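日曜礼拝のない町で

一 鍵の束

ソルダーレに来て最初に覚えた言葉は、「おはよう」でも「ありがとう」でもなくて、「冷蔵庫の下の段」だった。笑うでしょう。でも住み込みで働くって、だいたいそういうことから始まるのだ。下の段は私の段、上の段は奥さまの段。チーズは上、私の漬物はふたをきっちり閉めて下。

私は三十四で、故郷に母と弟と、もうじき小学校に上がる娘を置いてきた。娘の名前はここには書かない。書くとその日は仕事にならないから。

紹介所の名前はブラルケンといった。廊下に長い椅子があって、そこに座っていた女の人たちの言葉は、私に聞き分けられただけでも四つはあったと思う。手数料は600。最初の月の給料からまるごと引かれて、私の手元には152残った。封筒を振ってみたけれど、もちろん増えなかった。そこから母に送ったら、もう靴下も買えやしない。しばらく奥さまのお下がりをはいていた(毛糸の、膝まであるやつ。これがまた暖かいんだ!)。

奥さまはジェミエル夫人といって、足が悪くて、口は達者だった。怒ると早口になる。早口になると私には聞き取れない。聞き取れないから、はいはいと笑っている。するとますます怒る。そうやって最初の冬が過ぎた。

旅券は夫人の引き出しに入っていた。「なくすといけないから」と言われて、私もそういうものかと渡したのだ。引き出しの鍵は束になっていて、夫人の腰でいつもちゃりちゃり鳴っていた。夜中にその音がすると、ああトイレだな、と私は起きる。昼も夜もなかった。契約書には夜八時までと書いてあったらしいけれど、当時の私にはその契約書が読めなかった。

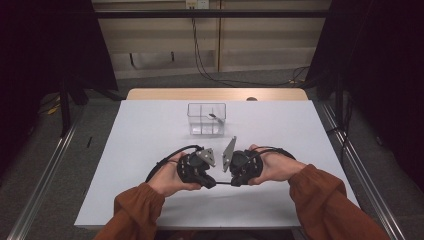 二 アイドアンの二階

パン屋のアイドアンで粉の袋を抱えていたら、後ろから私の国の言葉が聞こえた。振り向くと、私と同じくらいの背丈の女が、値段が高いとぶつぶつ言っている。ひとりごとだ。私はもう、袋を抱えたまま泣いてしまった。相手はぎょっとして、それから自分も泣いた。パン屋のおじさんがいちばん困っていたと思う。

その人がマイラだった。休みの午後になると、パン屋の二階に女たちが集まっているのだと教えてくれた。

「何をするの」
「しゃべるの。あと、紙を読む」

紙というのは契約書のことだった。階段は狭くて急で、上がると焼きたてのにおいがむわっと来る。窓際に長机、壁に電気ポット。そして机の端に、ひょろりとした男がひとり座っていた。シルヴァン・モーザーといって、昼間は役所の何かの係で、休みになるとここで書類を見ている。言葉がひどくゆっくりなので、私にも全部わかった。あの町で最初に全部わかった人だ。

私の契約書を、モーザーさんは鉛筆でなぞりながら読んだ。ここが時間、ここが休み、ここが給料。読み終えると紙の裏に数字を書いて、二本線を引いた。

2,166。

「これが、夜のぶん。まだもらっていないお金です」

私は桁を間違えているのだと思って、あなた、丸がひとつ多いですよと言った。丸なんてひとつもない数字なのに。マイラが吹き出して、私もつられて笑って、笑っているうちに腹が立ってきた。不思議なもので、腹が立つと外国語がすらすら出てくる。私はその場で、夫人に言うつもりの台詞をぜんぶ言ってしまった。モーザーさん相手に。気の毒に、ずっとうなずいていた。

「それを、紙に書きましょう」と、私が息切れしたころに彼は言った。「旅券のことから」

三 台所で

手紙は三回書き直した。一回目は怒りすぎ、二回目はあやまりすぎ。三回目をポケットに入れて、私は四日間、じゃがいもをむいたり窓をふいたりしていた。出せないのだ。夫人が咳をすれば背中をさするし、さすっていると、いまじゃないなと思う。

五日目の晩、夫人のほうから言った。

「あなた、このごろ何か持ってるでしょう。歩くとかさかさ言うわよ」

仕方がないから出した。夫人は眼鏡をかけて、台所の椅子で読んだ。長かった。やかんが沸いて、私が火を止めて、まだ読んでいた。それから腰の鍵の束を外して、机に置いた。

「あの引き出しよ。自分で取っておいで」

旅券の写真の私は、ずいぶん頬がふっくらしていた。表紙が少し反っていたので、寝る前に枕の下に敷いた。

お金のほうは、そうすんなりとはいかなかった。夫人は毎月200ずつ払うと言い、私はそれでいいと答えた。二階の女たちにはあとでさんざん叱られた。そんなのんびりした話があるか、一年近くかかるじゃないの、その間に追い出されたらどうするの、と。利子を取れと言う人までいた。私は床の節目を見ながら、でも膝掛けの編み方も教わってるし、とかなんとか、もごもご言っていた。

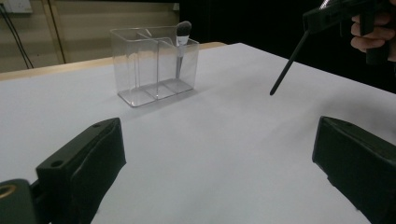
マイラは、自分なら三か月で全部払わせる、と言った。だいたいあんたは人の足をさすりすぎる、さするのは八時まで、八時を過ぎたら一回いくらで請求すればいい、と。みんなどっと笑って、そのあと少し静かになった。笑った中に、八時どころか夜中の三時まで赤ん坊を抱いている人が何人もいたからだ。

その晩から私はノートをつけ始めた。起きた時刻と寝た時刻、夜中に呼ばれたら線を一本。夫人はそれを見つけて、二、三日ふくれていた。でもある夜、ちゃりちゃりではなく、こつこつと壁をたたく音がして、起きていくと、廊下に夫人が立っていた。

「線、引いていいから」

と言うので、引いた。トイレの帰りに、ふたりで台所に寄って、冷蔵庫の上の段のチーズを食べた。私は下の段から漬物を出した。夫人はひと口かじって、ものすごい顔をして、もうひと口かじった。

七月に娘から手紙が来た。ひらがなみたいに丸い字で、自分の名前だけが五回書いてあった。私はそれを持って二階へ行き、マイラに見せ、モーザーさんに見せ、パン屋のおじさんにも見せた。おじさんは読めもしないのに、粉だらけの指で端っこをつまんで、最後の行までちゃんと目を通してくれた。

呼び寄せの申請に要る書類は、モーザーさんが一覧にしてくれた。いちばん上が旅券の写し。私は鞄からそれを出して、二枚取ってください、と頼んだ。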